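Gripper fault on the Clirkia cell

On Wednesday the arm lost grip force partway through a lift and released a desk lamp onto the table. The controller logged fault 342 and did not stop the motion, and that is the more serious matter. Kanchan Bhatt pressed the emergency stop.

Testing is suspended until the stop logic has been corrected. The lamp trials, with the grasp taken on the stem, will then resume at 41 percent speed – the cord and the wrist cable are to be checked before each run.

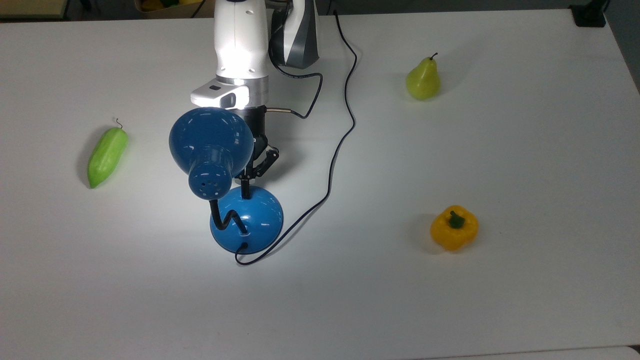
Remaining actions

Hartmut Görtz will review the log.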